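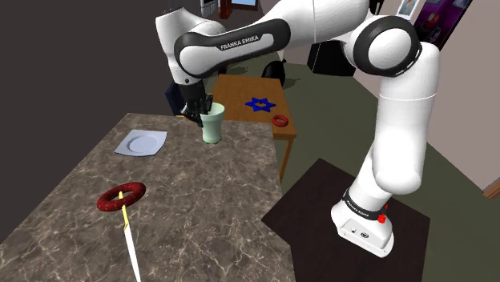 The Robot Is the Cheap Part

By Maëlle Beaulieu

I run a small test kitchen called Darunwood, and last September I talked my business partner into buying a robot arm. I'd been in love with the idea for ages (I had a folder of bookmarks, it was embarrassing), and when we finally sat down to do the budget I wrote one line on the pad. Arm. That was it! That was my whole budget.

Lu looked at the pad and asked what it was going to stand on.

Well. We looked at marble counters and wooden tables and floor stands, and then we argued for most of a Monday over whether the arm should sit on the counter or beside it. I wanted it beside, with the base down on its own mat and the arm reaching up and over, which leaves the whole countertop free for plates and food. Lu worried about people walking into it. We were both right, and the answer cost money either way.

So if you're putting together your own numbers, let me save you a few evenings.

Try it on a screen first

We spent 11 weeks in simulation before we signed anything, and I'd do it again tomorrow. You build your counter, you put an arm next to it, and you find out whether it can get a cup to the far edge without knocking over everything you own. A Franka arm was one of the ones we worked with. Two-fingered gripper, a tapered green cup, a square plate on the marble, a donut and a knife down at the near end. Pretty humble stuff, but I learned more from moving that base back and forth across the floor than I did from all the sales calls put together.

Please put messy things in your virtual kitchen, too. My first layout had a bare counter and one cup and I was so proud of it. Then we added the dishes and the second table behind, and my lovely plan needed a complete rethink.

What goes on the list

Our final sheet had 18 lines on it. The arm was one. There was the mount, the mat, spare fingertips for the gripper, an electrician, a safety review, and training for both of us. There was a line for cups, because you'll go through cups. Shipping got its own line after the first quote from Flimham came in without it, and I had a small meltdown in the parking lot.

Staff time is the one I'd underline twice. We figured on a few hours a week and it was closer to a second job, at least until spring. Write down your own hours as if you were paying somebody else to work them. You'll hate the total, but it'll be the true one.

Lease or buy?

Wundance offered us a lease for 24 months with service included, and I went back and forth on it so many times that Lu stopped answering my texts. Buying was cheaper on paper by month 23, so nearly a tie. We leased. I like having someone to call, and I wasn't at all sure our kitchen would want the same arm two years on.

If you do lease, ask who pays for the return freight, and ask whether you can swap the gripper without a new contract. Get both in writing. I asked over the phone the first time and got two different answers from the same person before lunch.

We're drawing up next year's sheet now. Lu has already added a line for a bigger mat.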